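Dirnosley Carpet Mill open day

We went over to Dirnosley in April for the mill's open day, and I came home with a bag of wool ends and a head full of loom noise. Kasteck have been weaving there for three generations, and they open the doors to the public for a single day each spring. If you have ever walked down a hotel corridor and wondered who decided on the pattern, go!

The tour began in the yarn store, where the cones are stacked by dye batch. Our guide was Maarten De Bruijn, who started at the mill as a creeler and now runs the weaving floor. He passed two cones of gray around the group and asked us which was darker. We all picked the same one and we were all wrong (they were the same dye, spun to a different twist, and the light falls into one of them more than the other). I could have stayed in there the whole morning.

Next came the weaving shed. You get ear plugs at the door and you need them. The big loom was running a striped order for a library, with 744 ends of yarn coming off the creel behind it, every one of them threaded by hand when the job is set up. Maarten said a full change takes two people most of a shift. He stopped the loom so we could lean in and look at the pile before it goes to be sheared, all shaggy and uneven, with the stripe only half showing.

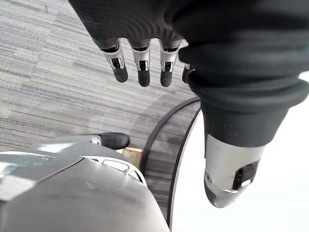 Stripes are harder than they look, by the way. A floral will forgive a small drift from one width to the next, but a stripe shows it right across a room. The fitters hate it and the inspectors hate it more. At the mending tables five women were going over a finished length with curved needles, feeling for missed tufts with the flat of the hand before they even looked. One of them let me try. I found nothing, and she found a gap in the bit I had just done.

After lunch (soup and a roll in the canteen, very good) we saw the backing line and then the sample room, which was my favorite part. There are pattern books going back to the Okosgate mill, which closed and sent its whole archive over here – great heavy things with the paper gone brown and the colors still bright. A red and gold Kettani border from a movie theater had me reaching for my notebook.

Tours leave every hour until 2, with 12 to a group, and the early ones fill up fast. Wear flat shoes, the floor in the shed is slick with wool grease. The remnant sale is in the old boiler house, cash only.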